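## July — test kitchen, onion galette, batch 3 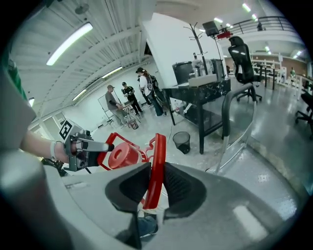 Start 9:40. Oven on at 400, stone in on the lower rack. Dough from last night, the half rye one. Still too crumbly at the edges when I rolled it, same as batch 2, so resting it overnight did not fix that. More water next time, one tablespoon to start. Wakana Fujimoto thinks it's the flour and not the water. She may be right, the new sack from Badeck is coarser than the old one, you can feel it between your fingers.

Onions: 985 g whole, 790 g after peeling and trimming. That's a lot of loss but they were old and I took two layers off most of them. Write the recipe by trimmed weight or people will come up short.

Sliced pole to pole, a bit under 1/4 inch. Butter plus a spoon of olive oil, wide pan, salt right away. Lid on for the first 15 min, then off. Medium-low.

- 10:05 — in the pan
- 10:20 — lid off, lots of liquid, pale
- 10:40 — liquid gone, starting to color at the rim
- 11:00 — splash of water, scrape, down to low
- 11:15 — off the heat. Color of weak tea. Stopped there on purpose

Batch 2 I took them all the way to jam and then they burned on top in the oven. Weak tea is right. They get another 40 minutes in there anyway.

Vinegar: cider, 1 tsp, stirred in off the heat. Could not taste it. Go to 2 tsp. Tried a pinch of sugar in a small bowl on the side, no, leave it out.

**Cheese**

Two tests on one galette, half and half, with a line of thyme down the middle so I'd know which was which. Left = the Sakamoto aged one, grated. Right = Flaltell soft goat, in blobs.

Left side went greasy. Good flavor, nutty, but there was a puddle of oil by the time it cooled and the crust under it was soft. Right side held its shape, browned a little on the peaks, crust stayed crisp. Wakana prefered the left anyway. I say goat under the onions, thin layer, and a small handfull of the aged on top for the last 10 min only. Do that for batch 4.

Mustard under everything: yes. Thin. Spread it with the back of a spoon and stop an inch and a half from the edge.

**Baking**

Folded the edge in 8 or 9 pleats, didn't bother making them even. Egg wash, flaky salt on the rim. Should have chilled it after shaping and forgot. Went straight in and one pleat opened up and leaked. Fridge 20 min, underline that.

- in at 11:50, 400
- turned at 12:10
- 12:25 rim dark gold, bottom still blond when I lifted it with the spatula
- dropped to 375, gave it 10 more
- out 12:35

Bottom OK in the middle, very good at the edges. The stone helps but the sheet pan on top of it is slowing things down. Try sliding it on with just the parchment. Or the Zorkis steel if it's free, the bread people have had it all week.

Cooled 15 min before cutting. Cut at 5 min last time and it slumped everywhere. 15 is fine. Room temperature was better than warm, I thought, onions sweeter. Cold from the fridge = no, crust goes like cardboard. Reheated a slice at 350 for 8 min and it came back well, put that in the headnote.

**Serves** 4 for lunch with a salad, or more if it's cut small for a starter. Ate two pieces standing up so maybe not the best judge.

Salad we had with it: arugula, sliced radish, lemon, nothing else. Works. Something bitter next to the onions is what you want. Don't put fruit in it.

**To change, batch 4**

- dough +1 tbsp ice water, see if it rolls without cracking
- half the dough with old flour if there's any left in the bin — ask Wakana
- vinegar 2 tsp
- goat under, aged on top at the end
- CHILL AFTER SHAPING
- no sheet pan
- thyme: strip it, whole sprigs look nice but you end up picking wood out of your teeth
- black pepper on the rim with the salt? try on one side

Leftover onions, half a cup, in the small tub on the second shelf. Labeled. Want them for eggs tomorrow so please leave.

Also out of parchment, down to the last few feet of the roll. And the big spatula is bent again.

Dough for 4 goes in tonight before I leave. Salt first this time, I had to knead it in after and it shows.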